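Tresura's "hire a hand" offer leaves buyers reading the fine print

A Calgary automation supplier is pitching small manufacturers a robotic hand by the month, but some of the shops it is courting say the numbers need a harder look before anyone signs.

Tresura began taking orders in May for Kettle, a subscription package built on a multi-fingered gripper, an enclosed work cell and remote support. The company says a customer can have the hand sorting and packing small parts within 21 days of delivery, with no programmer on staff.

That claim rests on a trial at one site. Flastgate, a plumbing fittings distributor, ran a Kettle cell for eight weeks on a single packing line. Tresura's brochure says the cell handled 152 different parts over that period. It does not say how many of them it handled well, how often a worker had to step in, or what the line was doing before.

Asked for those figures, Tresura product manager Villads Hafþórsson said they were "commercially sensitive" and that prospective customers could discuss them under a non-disclosure agreement.

Dennis Horrocks, who runs a machine shop in Red Deer, sat through the sales demonstration and came away unconvinced.

"They showed us brass elbows, all clean, all the same way up," he said. "My parts come in a tub with oil on them. I asked if I could bring a tub in and they said they'd get back to me."

He is still waiting for the call.

The contract raises other questions. Kettle's minimum term is 60 months, and replacement fingers are covered only where Tresura's own technicians find "ordinary wear." A draft agreement seen by this site leaves that phrase undefined. Freight on returned parts is charged to the customer.

Albertina Patrício, an independent consultant who advises food and hardware packers on equipment leases, said she had told two clients to hold off.

"A five-year term on a hand with one trial behind it is a lot to ask," she said. "I'd want a three-month exit and I'd want it in writing."

Hafþórsson said shorter terms were "under review" and that a second trial site would be named later this year. He would not say whether results from that site will be published. 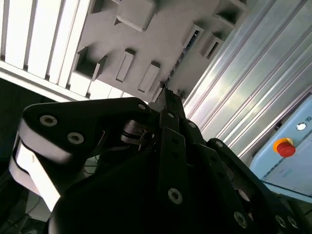
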